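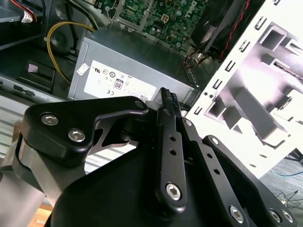 Figure 4. Power supply in the open case, specification label on the front face

Section 4: Replacing the power supply

This section applies to Trindis desktop cases with the side panel removed. Read all steps before starting. Allow 30 minutes.

CAUTION: Never open the power supply housing. It holds a charge after the cord is unplugged and has no parts that can be repaired.

Before you start

Shut down the computer, set the rear switch to O and unplug the power cord. Press the front power button once and hold it for a few seconds. Lay the case on its side on a firm surface.

Removing the old unit

1. Read the specification label. The efficiency badge ("80") and the CE mark are printed on it. Write down the rated output in watts.
2. Unplug the main board connector. Press the latch and pull on the plug – not on the wires.
3. Unplug the processor, drive and graphics connectors. Tag each one if the cables will be reused.
4. Support the unit with one hand and remove the mounting screws at the rear of the case.
5. Slide the unit toward the inside of the case, then lift it out.

NOTE: Do not peel the label or any sticker from the housing. Returns without a readable label are refused.

Fitting the new unit

6. Check that the rated output is 300 watts or higher.
7. Lower the unit into the case and slide it against the rear wall. The ventilation holes must stay clear of cables.
8. Start all the mounting screws by hand, then tighten them in a diagonal pattern.
9. Connect the main board first, then the processor, then the drives.
10. Tie loose cables away from the fans.

First power-up

Leave the side panel off. Plug in the cord, set the rear switch to I and start the computer. If the fans do not turn, switch off, unplug the cord and repeat step 9. If there is still no power, see fault code 213 in the Zandcombe service list.

Revised April 2024 – S. Lodhi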